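Holteo Handheld Gripper Pair, with Task Capture Software

Item group: Workplace automation / Teaching equipment

Overview

The Holteo pair lets people who already do a bench task teach it to a robot cell without writing code. The operator holds one gripper in each hand and carries out the task at a normal table. Hand paths and jaw openings are recorded and sent to Plollora, the task software included with each set. Plollora converts the recordings into a motion program for a two-arm cell.

The set is intended for short, mixed work such as sorting tools, placing parts on mats, and packing kits. It is not intended for heavy lifting, wet processes, or work with powered blades.

What changes on the floor

Most sites start by moving one repetitive task to the cell. The staff member who did that task becomes the demonstrator and later checks the cell's output. At the Bunetwood kitting site, 11 employees were trained on the pair in February. Demonstration work is scheduled in blocks of 40 minutes, followed by a change of task. Bench staff there now decide which tasks are recorded and can reject a motion program before it is released to a cell.

Recording does not measure individual speed. Plollora stores sessions by task name, and operator names are left out by default. Sites that want to change this setting should agree on it with their staff first.

Specifications

Grippers per set: 2 (left and right)
Body: gray plastic
Tracking: white cube marker with black square patterns, one per gripper
Status light: green, one per gripper
Maximum object weight: 700 g per gripper
Software: Plollora, single-site license
Compatible cells: Ticona two-arm bench cell
Price per set: $1,885, excluding cell

Setting up a bench

Use a flat table with clear space in front of the operator. Place the object and its target within reach of both grippers. Keep marker faces clean and do not cover them with sleeves or tape. Route cables away from the work area. Start with one object, such as a pair of scissors to be moved to a mat, and add others after the first program has been checked.

Approach the object from both sides with the jaws pointing inward.

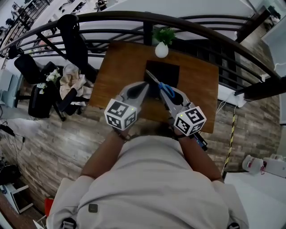
Ordering and support

Sets are sold through Holteo and through Ticona cell dealers. Each order includes one remote setup session for up to four operators. Replacement marker cubes are sold in pairs and must be registered in Plollora before use. Jaws can be replaced on site with a hex key; return the full gripper for any fault in the status light or handle.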